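The Salt Ferry
A novel by Upendo Urio

Reading time: 2 min

We use cookies to remember your basket. Accept | Manage

Natier Island, 1938. Ilse Cârstea keeps the books for the only ferry that still crosses to the salt works, and she knows to the penny what every passenger owes. When the ferryman drowns in calm water, his debts pass to his daughter, and Ilse finds a page missing from the ledger in her own handwriting.

Forty years later, a bookbinder on the mainland is asked to repair that same ledger for a buyer who won't give a name. Inside the back cover she finds a folded list of families who were told there was no room on the last boat.

The Salt Ferry moves between the two women as each works out what was written down, what was left out and who was paid for it.
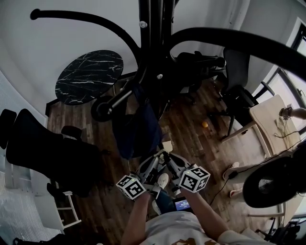

About this edition

Published by Skunent Editions in May as a sewn paperback with flaps. The text has been reset and a few errors from the first printing have been corrected, including the tide table in chapter nine. There is a hand-drawn map of Natier at the front and a short afterword by the author on the salt trade.

The first printing of 3,000 copies sold out. This second printing is also 3,000 copies. There are no plans for a hardcover.

Format: paperback, sewn, with flaps
Language: English
Map: yes, black and white
Reading group questions: yes, 2 pages at the back
Also available as: e-book, audiobook (unabridged, Jakora Audio)

Orders placed before noon go out the same afternoon. Bookstores can order through their usual supplier or write to us for trade terms. Signed copies are sold out. We don't keep a waiting list for them, but any we get will be listed on this page.

Shares: 98 | Comments: 2

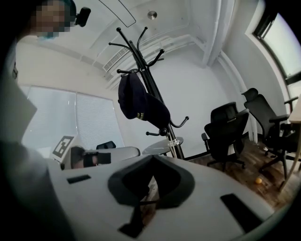
Notes on the book, by Upendo Urio

I started with the ledger. My grandmother kept one for a grocery store, and after she died we found that she had written off half the street. She never mentioned it. I wanted to write about someone with the same habits and a worse conscience.

The island is made up, though the salt works are put together from several I have read about. I moved the harbor twice while drafting, and the second move meant rewriting the drowning, the funeral and most of the winter chapters. Readers of the first printing wrote to say that the boat could not have left on the tide I gave it. They were right, and it now leaves four hours later.

The bookbinder came last. In early drafts the ledger was found by a lawyer, and he was very dull.

Get news of new titles once a month. Enter your email to subscribe. Unsubscribe at any time.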